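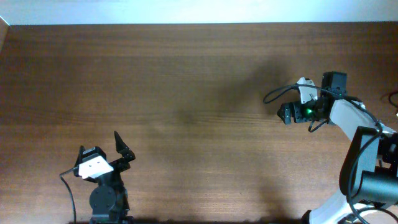 Looking after a wooden table top

Dust the top with a dry cotton cloth before anything wet goes near it. Grit left on the surface will scratch when you rub. Always wipe along the grain, from one end to the other.

For sticky marks, put a drop of washing-up liquid in a bowl of warm water, wring the cloth out hard and go over the whole top. Wiping one patch only can leave a tide line. Dry it straight away with a clean towel.

White rings from mugs often fade if left alone for 7 days. If the ring is still there, rub in a little furniture wax with a soft cloth and buff it off after ten minutes. Try it on the underside first.

Oiled tops need a fresh thin coat twice a year. We do ours at Vastcombe in spring and again in November, before the heating goes on. Lay oily rags flat outdoors to dry before binning them, as they can catch fire when bundled up.

Varnished tops don't need oil. Use felt pads under lamps and bowls, and move them now and then so the colour stays even.

Page last updated 16 July 2026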